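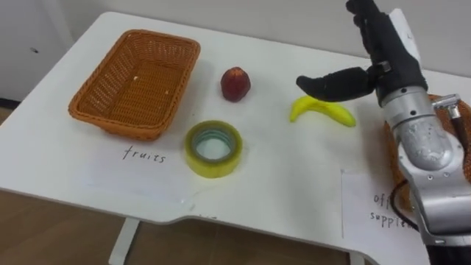 Sortieraufgabe mit zwei Körben: Roboterhand über einer Banane, links der noch leere Korb für »fruits«.

Doveris Hiletti ist ein Lernbausatz für Greifaufgaben am Tisch, den die Firma Doveris aus Dornitz für Schulen und Labore anbietet. Er enthält geflochtene Körbe, Übungsobjekte und die Software Ignacio, die handgeschriebene Beschriftungen liest und jedem Objekt ein Ziel zuordnet. Arm und Hand gehören nicht zum Lieferumfang.

Die Grundausgabe kostet 369 Euro, die erweiterte mit größerem Objektsatz 489 Euro. Bemerkenswert ist die Aufgabensammlung: 1.000 Übungen, vom einfachen Obstsortieren bis zu gemischten Tischen mit Früchten und Büromaterial – und eigene Etiketten lassen sich einfach mit dem Stift ergänzen! Seit Februar liegt Ignacio auch auf Deutsch vor.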